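Martti Mustonen puts the kettle on before I've got my coat off, and then forgets about it. It clicks off twice while we're talking and he gets up both times, looks at it, and sits down again with something else to tell me. We do get tea in the end. It's very good tea.

I'd gone round to talk to him about guesthouses, or really about the one guesthouse, the Aaltonen, which he ran for most of his working life on the sea road at Drerkmont. If you've ever stayed in Drerkmont you'll know the building even if you never slept in it. It's the tall narrow one with the green door and the porch that looks as if it was meant for a different house. He sold up in March and has been, in his own words, "getting under everybody's feet" ever since.

I stayed at the Aaltonen once as a child and I remember two things, the marmalade and being told off on the stairs. I confess this early on, in case he remembers too.

"Running or sliding?" he asks.

Sliding, I tell him.

"Well, you'd have got a splinter, so I expect we're even."

He came to it sideways. His parents had a hardware shop and he was supposed to take it over, and he did two years behind the counter and hated every minute apart from the paint mixing. Then an aunt on his mother's side left the family a boarding house with a leaking roof and nobody else wanted it. He was twenty-six. He'd never made a bed for another person in his life.

"I went in on a Monday with a mop," he says. "I thought I'd have it open by the weekend. I mean, it had beds in it! I thought, what else do people need?"

It took him the rest of the year. There were nine bedrooms and one bathroom that worked, and the hot water came from a boiler made by a firm called Zorkell, which he still can't mention without putting his cup down. I've looked through my notes and he talks about that boiler on four separate pages. It had a dial that went from one to six. At one you got nothing, and at anything above one you got scalded. He kept it for eleven winters because he couldn't afford another, and he taught himself to mend it from a booklet in German with the help of a dictionary from the library.

"I can't order a coffee in German," he says, "but I could tell you your pressure valve's gone."

I ask what the first guests were like and he goes quiet for a bit – I think he's working out whether they might still be alive. A couple on a walking holiday, he says eventually. They'd been turned away from everywhere else because they had a wet dog. He gave them the front room and cooked them eggs, and charged them so little that the husband came back down and put more money on the desk. They came every year after that until the husband's knees gave out. The dog was called Admiral, and there were three Admirals altogether.

This is the bit I'd really come for, because my own mother-in-law has just bought a place with "letting potential" (the agent's phrase) and the whole family is being very brave about it. So I ask him straight out. What do people get wrong?

"Breakfast," he says at once. "They do too much. You get someone who's only just opened and there's a menu two pages long, with smoked this and poached that, and they're up at four in the morning crying into a pan. Do three things. Do them properly and do them hot. If somebody wants a kipper there's a man in the harbour who sells kippers."

His three things were eggs, porridge and what he calls "the plate", which was whatever the butcher had. The marmalade was extra, and he made it himself every January in the aunt's old pan. One year he made 103 jars and wrote the labels by hand, and he only remembers the number because he'd bought a hundred labels. The last three went out with masking tape on.

He's firm about toast as well. It should come when it's ready and not before, and it should never be put in a rack. "A toast rack is a machine for making toast cold," he says. I've since thrown ours out. My husband hasn't noticed.

Next on his list is stairs. You'd be amazed, he tells me, how many people buy a tall house without once carrying a suitcase to the top of it. The Aaltonen had 57 stairs from the hall to the attic room, and for the first few years he took every bag up himself because he thought that was what a host did. Then he put his back out over a salesman's sample case. After that he bought a secondhand hoist from Fimer, who used to do fittings for shops and warehouses along the coast, and had it put in where the linen cupboards were. It carried one large case or two small ones and it groaned like a cow. Guests loved it. Children begged to ride in it, and he says none ever did, and then he says, "None that I'm going to tell you about."

We stop there for the tea, finally, and for a slab of something with almonds in it that he says he didn't make. His sister did. She lives two doors down and she did the bookings for the last part of it all, on paper, in a big red diary. He never went over to doing it by computer. He did try. Someone set him up with a website one winter and he had seven people arrive for the same room.

"So I went back to the diary," he says. "You can't put seven people on one line in a diary. You run out of line."

Did he mind people? I know that sounds like a rude thing to ask, but I'd mind them, I think, all those strangers wanting pillows. He takes it perfectly well.

"I minded them in August," he says. "Everyone minds people in August. But you get somebody in November, on their own, come for a funeral or a job they don't think they'll get, and they come down in the morning and they've slept. You can see they've slept. I never got tired of that."

He tells me about one woman who stayed for 90 nights. She'd booked for two. She was having some work done on her house and the work went wrong, and then it went wrong again, and by the end she was laying the tables and answering the phone. He gave up charging her in the second month. She still sends him a card every Christmas with a drawing of the porch on it, and he's kept them all in a shoebox, which he fetches to show me. She's got better at drawing over the years. The early porches lean.

Then there's the question of what people leave behind. He'd warned me on the phone that he could talk about this all day, and he has a good go. Odd socks, obviously, and chargers. One wooden leg, which was never claimed and which he swears he posted on to an address in the register. Books, always the same sort, always with the last chapter still to go. But mostly it was things from the bathroom, and he's got a theory about that. People pack the bedroom the night before, he reckons, and the bathroom they leave until the morning, because they're going to need it, and then the taxi's outside and they've forgotten there ever was a bathroom.

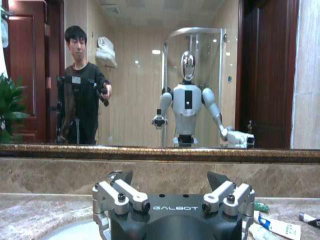 Toothpaste by the basin, top of Martti's list of things guests leave behind.

He kept a basket of it all in the hall for anyone who'd come without. Half the town has borrowed out of that basket, according to his sister, who puts her head round the door at this point to check I've been given cake. She stays for a bit, leaning on the dresser. It's from her I get the story of the storm, which he'd skipped completely.

The sea came over the road one night in a January gale and the low cottages had to be cleared out in the dark. The Aaltonen was on the right side of the slope. By midnight they had people on every landing and a baby asleep in a drawer. Martti cooked everything he had in the kitchen and then started on the marmalade, on crackers, when the bread ran out. In the morning someone went round with a hat to cover the cost and came back with over 1,000 in it, notes and coins and a button.

"And he gave it to the cottages for carpets," she says.

"I kept the button," says Martti, looking at the table.

I ask if he's been back since he sold it. He's been past, he says. The new people have painted the door, though it's still green, a bit bluer than it was, and he thinks he likes it. They asked him in and he said he had shopping to get home. He didn't have any shopping. He'll go in the autumn, when they're quieter, and he's going to take them a jar.

They've kept the hoist, which pleases him no end. They haven't kept the boiler, or the one after it. And the wife rang him up a few weeks in to ask about a noise in the attic room when the wind was in the east, and he was able to tell her which window it was and how thick a bit of card to fold.

He writes some things down for my mother-in-law before I leave, on the back of an envelope. It says: good mattresses, cheap curtains. It says: learn the boiler. It says: lock your own door at nine o'clock and let them ring the bell if they're on fire. There's a line at the bottom I couldn't read and had to phone him about afterwards, and it was his sister who picked up and went to ask.

"Spare bulbs," she said. "He says he underlined it."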